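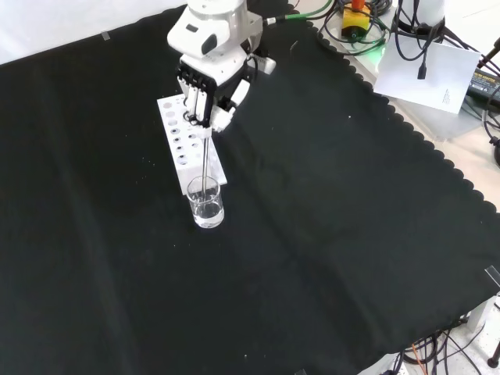

Tomoyo Wada told me to skip the demo scripts and go straight to the contact editor, on the grounds that Drutel is a pretty average motion planner with one really good idea bolted to the side of it, and you can waste a week on the average part before you find the good one. I wish I'd listened! I spent my first evenings with the demo scripts anyway, waving an arm through the air and feeling very pleased with myself, and I learned close to nothing about whether the thing was worth keeping.

Search reviews Search Go

Drutel 2, a review after a lot of stirring

Last updated March 8, 2024

So, Drutel. If you haven't run into it, it's a control and planning package for an arm with a multi-fingered hand on the end. You get a planner, a grip controller, a camera module that tries to find your objects, and a timeline editor where you lay it all out and press go. I've been using version 2 on stirring: hold a thin metal rod, get it into a small glass beaker, move it through the liquid, get it back out, don't touch the wall. It sounds like nothing. It's a horrible task for software, because the rod is skinny, the beaker is clear, the liquid is clear, and the part you care about most is the tip, a long way down from any finger.

Before this I was on Maruyama, which I still like a lot for plain pick and place. I switched because Maruyama treats whatever is in the hand as finished business once the fingers close. You grabbed it, good for you, next. With a rod that's no help at all.

Getting it running

The install was easier than I expected and then harder than I expected. The main package went on with no trouble. The hand driver did not. Drutel wants the joints listed thumb last, my config had the thumb first, and there's no check for that anywhere, so the first "close" command I sent got me a very strange little wave. The fix is one line in the settings file. I found it on the Cultthorpe message board, in a reply to somebody with a completely different problem (bless whoever wrote it).

The calibration routine is fine. It asks for 9 poses, you jog the arm to each, it thinks for a bit and gives you an error number in green or red. I'd have liked it to tell me which pose was the bad one when it came up red. It just says try again, like a parking machine.

The contact editor

Okay, this is the good idea. In the timeline you don't only say where the hand goes, you say which fingers are touching what, and when, and how firmly, and the planner treats the tip of the tool as the thing being moved. You drag a marker to the end of the rod, call it the working point, and from then on every path is drawn for that point. The wrist sorts itself out behind it. I drew a small circle near the bottom of the beaker, told it to keep clear of the glass, and it came back with a wrist motion I never would have come up with by hand, a sort of lazy tilt instead of the big swing I'd been programming.

You can also set up the grip two ways. One is straight pinching, fingers on one side and thumb on the other. The second is to tell it the rod is fixed into a block, and have the fingers grip the block. The software stores these as separate "holds," and you can swap one for the other under the same path. I love this. With the bare pinch the planner assumes the rod might slowly turn in the fingers and leaves a wider gap from the wall. With the block it trusts you more and draws a tighter circle. You can see both gaps drawn in the preview, one over the other, and that preview alone has changed how I think about the job.

What I don't love is that the firmness setting goes from "light" to "full" with no units. What's light? Light compared to what? I ended up making my own little chart on paper.

Perception, or the lack of it

Clear glass is hard for everybody, so I'm not going to be mean. Still, the camera module is the weak end of this package. It finds the test tube rack every time, no complaints, nice solid white shape full of holes on a black cloth. The beaker is another story. With shiny highlights on the wall it kept fitting a cylinder to the highlights and ignoring the rest, so I'd get a beaker in the preview that was half as wide as it should be. And Drutel will happily plan into that half-width beaker without a warning!

My workaround was to stop asking. I put the beaker in by hand as a fixed shape, placed off the corner of the rack, and let the camera track only the rack. It's a bit of a cheat but it works as long as you don't nudge anything. Dedemach, which I tried for a short while in July, was better at this part, though it had no idea what to do with the rod once it was in there.
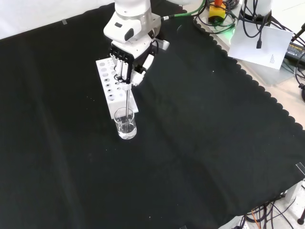

Logs and replay

Every run gets saved whether you ask or not, and the replay tool is lovely. You scrub along a bar and the joint values, the planned tip position and the grip settings all move together. My longest log so far has 3,361 entries and it opened without a hiccup. Searching inside a log is clumsier. You can jump to a time or to an event type, but not to "the first moment the tip got close to the wall," and that's the only question I ever have.

Export gives you a plain table, thank goodness. One heads-up: the column names changed between the last version and this one, so any old plotting scripts will break, and the release notes don't mention it.

Small gripes

The undo button undoes your last edit and also your last camera view, so you're thrown back across the table every time. The stop button in the app is the same gray as everything else (use the real one, please). Long paths are slow to redraw. I had one with 1,027 points and I could go fill the kettle while it updated, though cutting it down to fewer points made no difference I could see to the motion.

Would I keep it?

Yes, and I have. If your work is mostly boxes and bins I'd stay with Maruyama and spend the evenings on something else. If you're holding a tool and the far end of the tool is what matters, try the contact editor before you try anything else in the package, and type your glassware in by hand. I'm going to move on to pouring next, and I'll add a section when I've got something to say about it.

Contact | Copyright 2024 | Back to top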